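Pira tabletop, wood-grain, medium brown

Hello and welcome to the Pira page! If you've come over from the trestle legs, you already know I sell the tops and the legs separately, so this one is the top on its own. Legs are at the bottom of the page (the Nakajima ones fit, the old Lorton ones don't, more on that in a minute).

I started stocking the Pira because I was fed up with my own table at home. It was a lovely old thing, but every time I took something apart on it I left a dent, and every mug left a ring, and in the end I was covering it with so many old towels that I might as well have been working on the bed. I wanted a top I could mend a bike light on in the afternoon and eat off in the evening, and that's more or less what the Pira is for. It has a laminate surface with a wood-grain pattern in a medium brown, and it's the colour that won me over. Pale tops show every speck of black grease and dark ones swallow small screws whole. With this one I can find most things I drop, even at night with only the one lamp on.

It wipes down with a damp cloth and a drop of washing-up liquid. Please don't use scouring pads! I've had one top come back with a cloudy patch the size of a dinner plate and I can't do much about those. Cutting straight onto it is a bad idea too, so use a board or a mat.
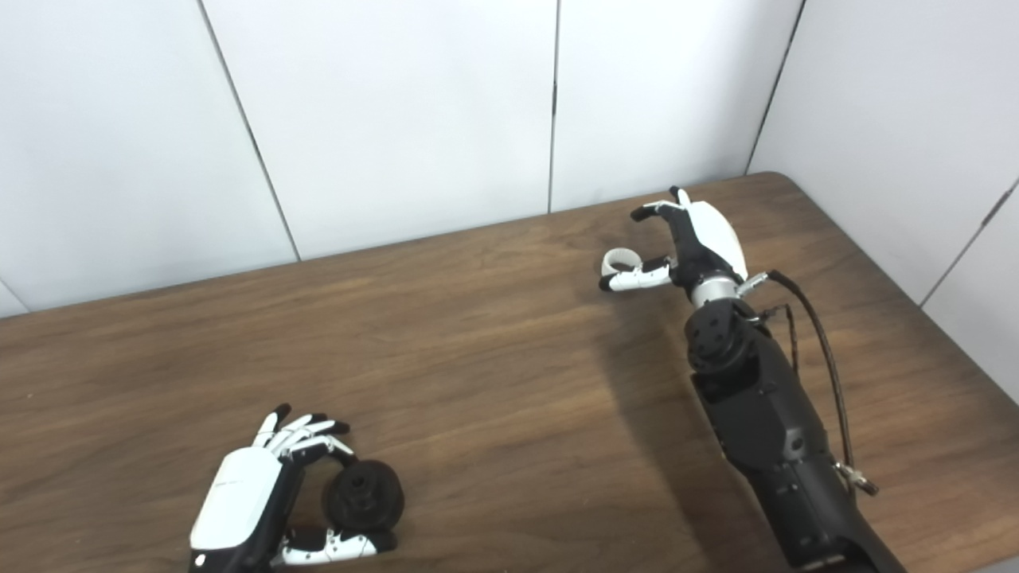
Small round parts are the real test of any top, I think. Wheels, washers, rings, knobs, anything that would rather be on the floor. The Pira comes dead flat from the workshop, so if your bits are wandering off it's nearly always the legs that want adjusting. Put a marble in the middle before you do anything else and see which way it goes. Five minutes with a spanner usually sorts it.

Now, fitting. The holes underneath are already drilled for the Nakajima legs and the bolts come with the legs, so don't panic when there aren't any in the box with the top. If you've got Lorton legs from before I changed over, the spacing is different and you'll need the adaptor plates, sold as a pair of 2. You can drill your own holes if you like, but go gently and put a bit of tape on the drill bit so you don't come up through the surface (I have done this, on my own one, and there's now a plant pot on it).

Sachiko Sugiyama wrote to me in June to ask if the top would take a clamp lamp. Yes, it will, but slip a scrap of felt or card under the jaw first. She's been using hers for sorting out old radios and tells me it still looks smart enough for guests, which made my day.

Price and delivery

Pira tabletop: £127
Adaptor plates for Lorton legs: £5 the pair
Order code: Pira 4000

Delivery is by Clunider and it comes flat in one big box. It's heavy, so do get someone to help you through the door with it. Have a look at the corners before you sign, and if one's been bashed just send me a picture and I'll get another out to you.

The next lot of tops is due in October 2023 and I'm taking names now. Drop me a line with your postcode and say whether you need legs as well.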